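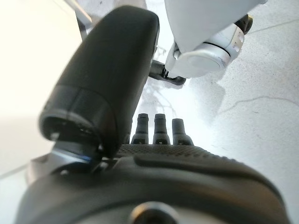

The old fridge went in November and I put off reorganizing the new one for most of a year. It was bought in a hurry and filled in a hurry, and after that everybody put things wherever there was a gap. Last week I finally took the lot out and started again.

The new one is taller than the old one and it has a pull-out drawer at the bottom, which is the part I like best. You slide it right out toward you and see the whole contents from above. With the old fridge I was on my knees with a flashlight looking for the sour cream.

I did it in stages. Drinks came out first and went on the counter, then jars, then anything in a tub. The counter beside the fridge is glossy white and shows every ring, so I kept a cloth going the whole time. I threw out two mustards and a jar of Hettiarachchi lime pickle that had been opened by somebody before we moved.

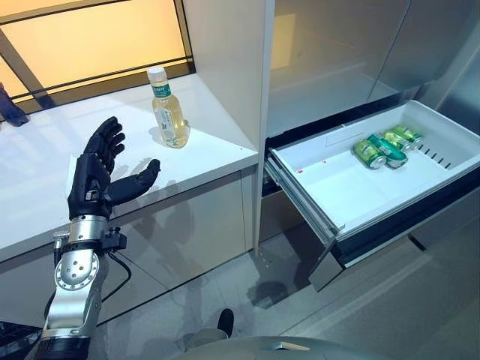 Drawer open, counter still in use.

The rules I settled on are simple. Bottles we drink from every day get the spot nearest the handle. Opened sauces go in the door. The drawer is for things that are heavy or that roll, so no more cans of Jindis ginger beer on the glass shelf. Leftovers go at eye level or they get forgotten.

I had a set of Nedau bins from the old place and only one of them fit. The rest are under the sink now holding sponges. I wouldn't buy bins again until I'd measured the inside of the drawer with the rail in mind, as the rail takes up more width than you'd expect.
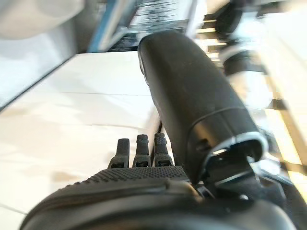 Anjana Chowdhury wrote in after my last kitchen post to say she keeps all her juice lying down in the drawer and has never had a leak. I tried it with one bottle and didn't love it. A screw cap that has been opened a few times is not something I trust on its side, and cleaning out a drawer is a bigger job than wiping a shelf. Mine stand up.

The other thing I changed was labels. I turn them all to face out now. It takes a few seconds when the groceries come in, and then you can tell what you've got without picking everything up.
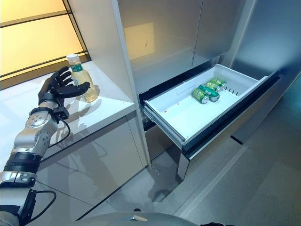 Pale yellow, white cap, green and white label.

Next is the freezer, which has 8 bags of peas in it by my last check. I also still need to find a home for the Stustosum water filter, too wide for the door and too tall for the second shelf. For now it lives on the counter by the kettle.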